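Robot Learning Lab, Week 6 notes: teaching by remote control

Hi all, these are my cleaned-up notes from the session, with the bits I rushed through at the end put back in. Bring them to the lab, because I'm going to assume you've read them!

Last week we moved a single arm around by hand and recorded the joint angles. That's lovely for one arm. With two arms you run out of hands very quickly (Oddur Dalsgaard tried it for us, and you all saw how that went), so from now on we demonstrate by remote control. You hold a small leader arm in each hand, the two big follower arms copy you, and we log everything: joint positions, gripper commands and the video.

The task is sweeping. One gripper takes the dustpan, the other takes the brush, bits go into the pan, and the pan gets emptied into a lined bin. I like this one a lot because neither arm can do it alone. The pan has to hold still and low while the brush does the moving, and most beginners forget the pan hand completely once they start sweeping. 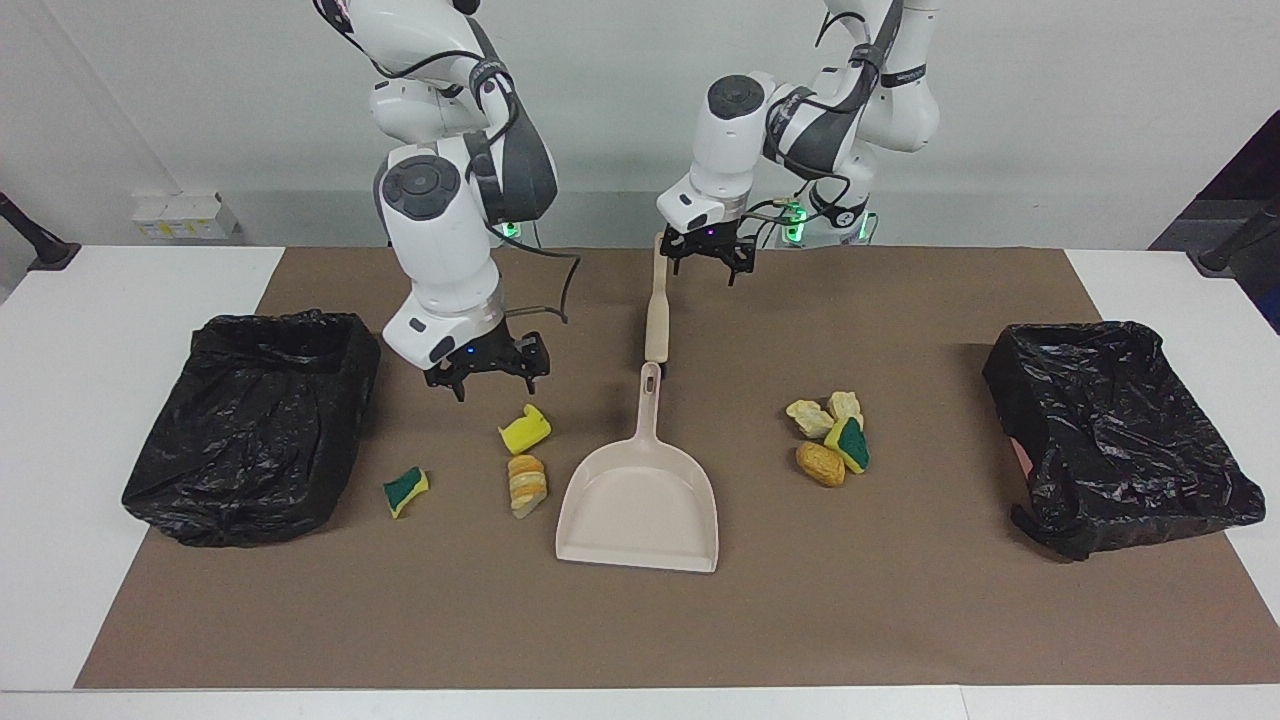 Toy bread and sponges, two views of the workspace.
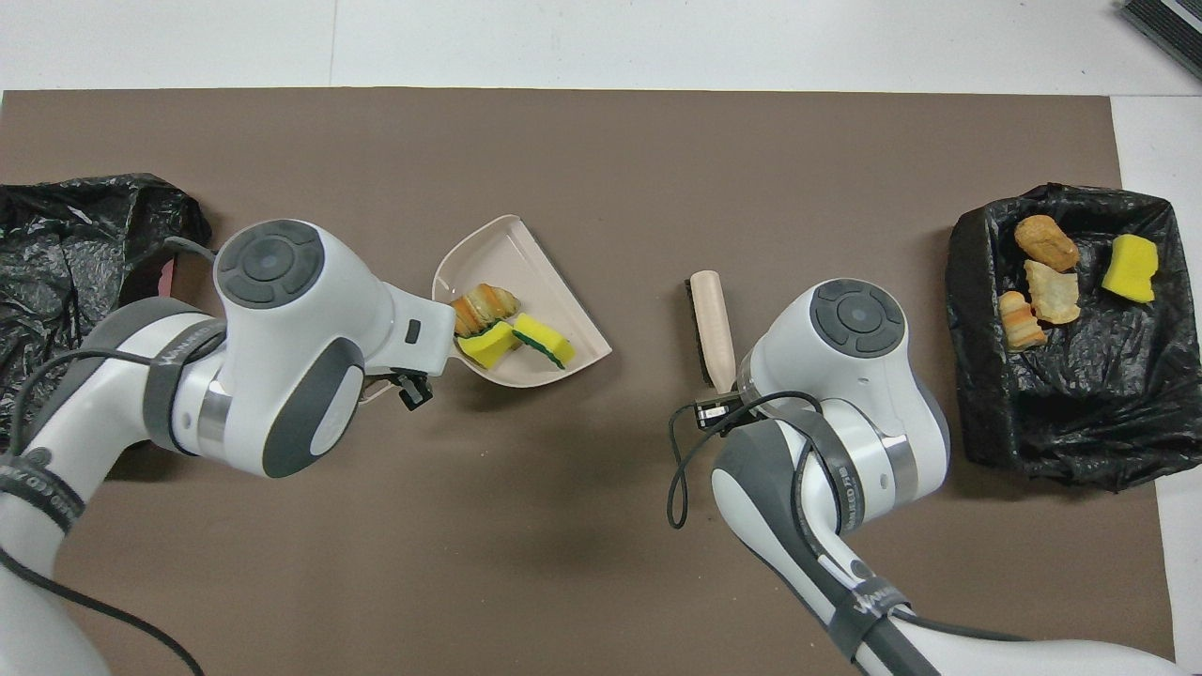

Now, how to drive. Go slower than feels natural. There's a small lag between your hand and the follower, and if you rush you'll start correcting for things the arm hasn't done yet, and then the policy learns your wobble along with everything else. Pick up the pan first and get it settled before you reach for the brush. When you tip the pan, lift it clear of the mat before you turn the wrist!

Mix up the start layout every time. Sigrún Hauksdóttir's group had 382 demonstrations last year with the pan in nearly the same spot, and their policy went for that spot no matter where the pan was. Painful to watch. Move the pan, turn it, spread the bits out or bunch them up.

What about mistakes? If you miss a sponge and go back for it, keep the recording. Those recoveries are gold. If you drop the brush off the table, stop and throw the episode away. Label both kinds in Ullata (our logging tool, the login is on the lab door) while you still remember what happened.

Each pair records 13 episodes before the next class. We're aiming for 1,000 across the whole course by December, and then we train on the lot and see which layouts still trip it up.

Reading: chapter 4 of the course pack, and skim the part on action chunking. I'll start with questions on that.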